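Assembly station layout for short-order burgers
Speaker notes, afternoon session, Lundham
Speaker: Nnamdi Amadi

Opening (slide 1)

Start with the scope. The talk covers one station, one product and one question: where each component should sit before the order comes in. No cooking. Anyone who wants grill timing should go to Panya Srithong's session after the break.

Give the background in two sentences. We reworked the assembly counter at the Lellthorpe kitchen in June and then copied the layout to the Bako site with small changes. Zainab Onuoha ran the trials, Adebayo Ogbonna kept the logs, and I drew the plans.

The menu item is a plain burger with patty, lettuce and sesame bun. Sauce is added at the pass and is out of scope. Say this early or it will come up as a question.

The old layout (slide 2)

Describe the old counter from left to right: bun bag, patty pan, lettuce bin, wrap. It looks logical because it follows the order of the build. The trouble is the hand path. The cook opened the bun, put both halves down flat, went left for the patty, came back, went right for the lettuce, came back again. The bun halves took up the part of the counter where the work had to happen.

Figures for the slide: 3630 builds logged at Lellthorpe before the change. Nine separate hand movements per build on the old layout. Do not read out the rest of the table. It is in the handout.

Pause here. Someone will ask whether the count includes wrapping. It does not.

Three changes (slide 3)

First change: one shallow tray for the fillings, on the side of the non-dominant hand. The patty goes at the near end, where it is picked up first. Lettuce goes at the far end in its own container, so that it does not sit against hot meat and wilt.

Second change: the bun gets a fixed place outside the tray.

Third change: everything to the right of the bun stays clear until the build starts. This was the hardest one to keep. Staff put down tongs, towels and order slips on any open surface within a day of it being cleaned. Ayodele Ibrahim at Bako solved it with a hook rail on the wall, and we have since added the same rail at Lellthorpe. 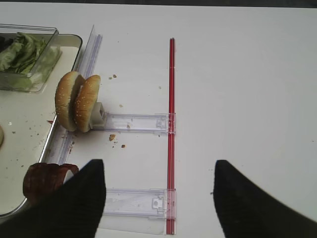
Bun position is the part of the layout people argue with, so spend time on it. The usual habit is to lay both halves flat, cut side up, which takes two bun widths of counter and leaves the cut faces open to the air. Standing the halves on edge next to each other takes much less width, and the sesame side faces out, so the fingers meet crust first and stay off the crumb. The drawback is stability. A half bun on its edge rolls, and it needs something behind it; a small white block does the job on this setup. Point out the lettuce as well, which is in a clear container in the upper left of the tray. With clear walls the cook can see the fill level without lifting anything. Mention the crumbs in the tray briefly and move on to cleaning.

Cleaning (slide 4)

Sesame buns shed. Crumbs collect in the tray and at the foot of whatever is holding the bun. Our rule is a dry wipe every 39 builds and a full tray change every 11 wipes. The intervals came from Adebayo's logs and are specific to our buns. A softer bun will need shorter ones.

Pale tray interiors are better than dark ones for this purpose. Brown crumbs show up early and the wipe does not get skipped. The same applies to a white counter. It looks dirty sooner, and staff complain about it - leave it white anyway.

Rims: a raised rim keeps crumbs in but catches grease at the corners. Check corners by touch at the end of the shift.

What did not work (slide 5)

Ondia trays with molded compartments. We tested one set. The compartments fixed the patty position well, but the walls were too high to slide a spatula under the meat at a low angle. Returned.

Pre-stacking the patty on the heel of the bun. Faster by a small margin, but the heel went soft if the order was held.

Mirrored layout for left-handed cooks. It works, but the station has to be reset at every handover. At Bako they assign the station by hand instead.

Questions

Likely: cost, training time, whether the layout suits double patties. For doubles, the tray needs to be longer and the lettuce moves out of it. Refer detailed questions to Zainab, who has the drawings for the longer version.

Collect the handouts that are left over.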